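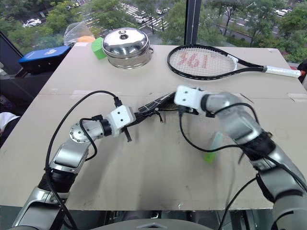 Notes for the Cirnier evening, November. Fifteen-minute slot, aim for twelve. Water on the lectern BEFORE starting.

Open: who here has read their company's expenses policy? (Wait. Somebody's hand will go up. Congratulate them and move on.)

When I joined Devberg the policy ran to 1,447 words on the subject of sandwiches. You could claim for one bought on a train. You could not claim for one bought at the station and eaten on the train. I learned this by appeal.

Slow down here. Point is that every rule has a person behind it. Someone once did something dreadful with a baguette, and the rest of us signed for it.

Next: the rewrite at Varnero. Na-rae Um took the old policy home and came back with 2 pages. Finance cried. Legal asked where the definitions had gone. She said she had assumed people knew what a taxi was. 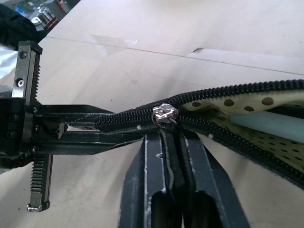
Pause for the taxi line, it usually gets something. If it doesn't, skip the minibus story altogether.

What happened to the spending: it fell a bit, then went back to almost where it was. Don't oversell this. The claims did get approved in 3 days where it used to take 9, and the shouting moved to a different floor.

Jitaru bit if time: their whole policy was "be sensible", which lasted until the sales conference. Mention the harpist. Don't name the hotel.

Close on the homework. Find the oddest line in your own policy and ask who it's about. Questions. If asked about mileage, look at watch.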